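Huvar Plisado: dos meses con un mantel que me ha quitado las ganas de planchar

Llevaba tiempo buscando un mantel blanco para la mesa larga y había tirado la toalla. Los de algodón me encantan, pero salen de la lavadora como un acordeón, y los de poliéster brillan de una manera que a mí, qué le voy a hacer, me recuerda a los banquetes de boda de los ochenta. En marzo, una compañera del taller de encuadernación me habló del Huvar Plisado (el nombre engaña, no tiene ni un pliegue) y lo pedí esa misma noche en la tienda de Kollemia. ¡Qué alegría de compra!

Primero, lo práctico. Es una mezcla de algodón y lino con bastante cuerpo, dobladillo ancho y esquinas en inglete bien cosidas. Me costó 40 euros en la medida grande. Lo hay también en crudo y en un gris piedra muy bonito, pero yo quería blanco y blanco ha sido. Viene doblado en una caja plana, sin plástico, con una etiqueta de lavado que se entiende a la primera. Cosa rara.

El primer lavado conviene hacerlo antes de estrenarlo. Sale del paquete un poco tieso, con ese apresto que hace que la tela resbale sobre la madera, y después de pasar por agua cambia por completo: cae mejor y se agarra a la mesa. Yo lo lavo a 40 grados, centrifugado corto, y lo tiendo bien estirado por el lado largo. Ahí está el truco. Si lo recoges un pelín húmedo y lo pones directamente sobre la mesa, alisándolo con las manos desde el centro hacia fuera, se termina de secar solo y queda más que decente. No queda como planchado de hotel, eso también os lo digo, pero para mi casa me sobra.

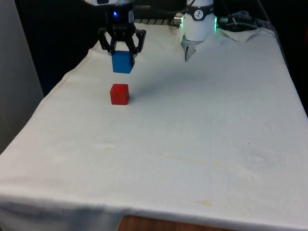 Encoge algo, sobre todo a lo largo, así que si vuestra mesa anda justa de medidas subid una talla. La caída que me quedó a mí por las cabeceras es más corta que la de los lados y me habría gustado al revés. Es culpa mía por no leer la tabla, que lo avisa bien clarito.

Y ahora las manchas, que es lo que todos queremos saber. Café: sale sin problema con agua fría y jabón de lagarto si vas rápido. Aceite: polvos de talco toda la noche y al tambor, perfecto. Vino tinto: aquí sufrí. Mi cuñado volcó media copa en una comida y, después del primer lavado, quedó un cerco violáceo que daba pena verlo. Con percarbonato en remojo y paciencia ha acabado por irse, aunque yo sé dónde estaba y lo busco cada vez. La cera de vela no me he atrevido a probarla y espero no tener que hacerlo.

Lo he comparado con el Talebi, que tiene mi madre desde hace años. El Talebi es más fino, más elegante, con un tacto precioso — pero transparenta. Sobre una mesa oscura se le adivinan las vetas y pide un muletón debajo sí o sí. El Huvar es opaco de verdad y puedes ponerlo a pelo. Para diario me quedo con él sin pensármelo; para Nochebuena, le pediré el suyo a mi madre.

¿Pegas? Alguna hay. El hilo del dobladillo es un tono más cálido que la tela y con luz de mañana se nota. Coge pelusa en cuanto lo metes con toallas (no lo metáis con toallas). Y pesa: mojado, en la medida grande, mi tendedero plegable protesta. Tampoco venden servilletas a juego, cosa que no entiendo, porque las compraría mañana mismo.

El envío tardó un poco más de lo prometido, pero escribí para preguntar y me contestó enseguida un tal Esmaeil Jafarzadeh, amabilísimo, que de paso me aconsejó no usar suavizante. Le hice caso y creo que tenía razón, porque sigue absorbiendo muy bien.

Ya he encargado el gris piedra para la mesa del patio. Cuando le haya dado unos cuantos lavados, actualizo la reseña y os cuento si destiñe.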